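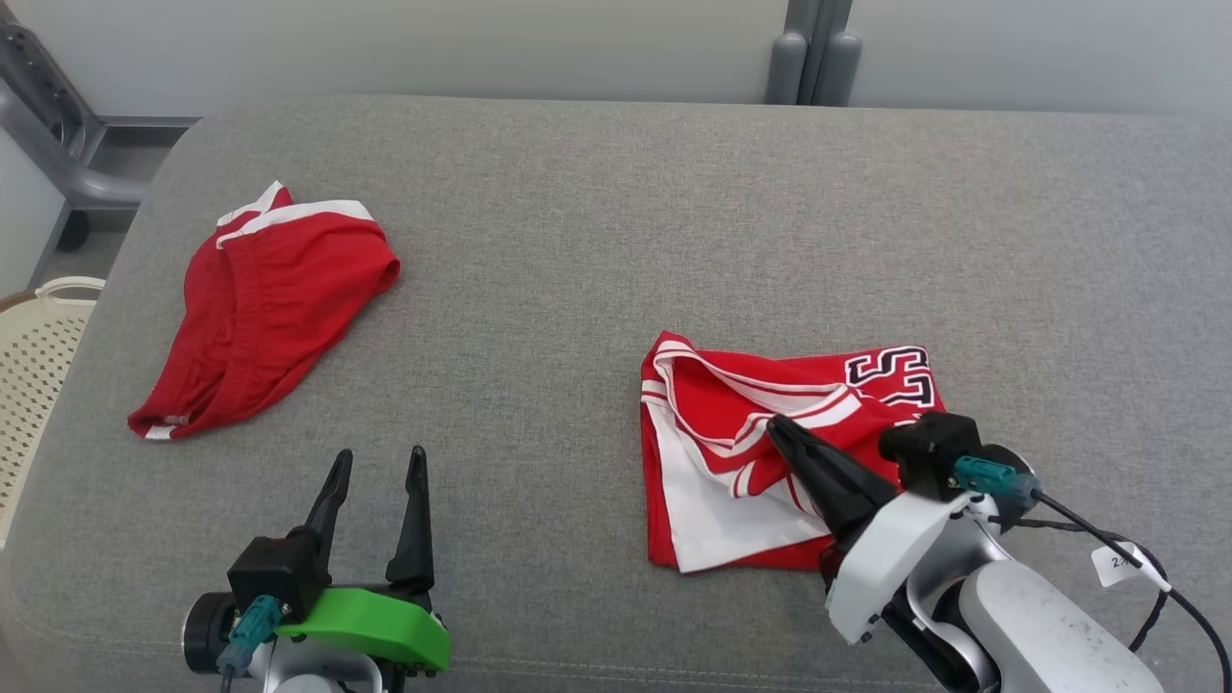 Ticket 139
Project: Rasen garment folding, student robotics course
Opened by: Cristóbal Rivadeneira, Team Bramwell
Assigned to: Laboratory Support
Priority: Normal
Status: Resolved

Summary
The right arm stops during the jersey fold and reports a lost camera signal. The left arm is not affected.

Description
The team is preparing the sportswear task for the November demonstration. The task requires both arms to fold one pair of shorts and one basketball jersey on the gray padded surface. In 30 attempts, the run ended early 7 times. Each stop came after the right gripper had pressed down on the jersey and the wrist had begun to turn. The shorts have been folded without a fault. The team requests a replacement camera for the right wrist.

Support entry 1
The request for a replacement is on hold until the cable has been checked. The team is asked to exchange the left and right wrist cameras, leave both cables in place, and repeat the jersey fold at normal speed. Please attach the run log from the Senov controller.

Team entry 1
The cameras were exchanged as instructed. The fault remained on the right side. The log shows the signal dropping at step 64, when the forearm rotates outward. No motor errors were recorded.

Support entry 2
The result points to the cable. With power off, please unplug the teal connector at the right camera, inspect the pins, and move the wrist by hand through its full range. Report any point at which the cable pulls tight.

Team entry 2
The pins are straight. The cable pulled tight near the end of the outward rotation. It was refitted with a longer loop, and the jersey fold was repeated 30 times with no loss of signal.

Resolution
Cable slack corrected on the right wrist. No parts issued. The team must record the new cable length in its build notebook and check both wrists before each session. A separate request is required for the loose fold at the jersey neckline, as it concerns the training data and is outside the scope of this ticket.

Closed: 2021-06-20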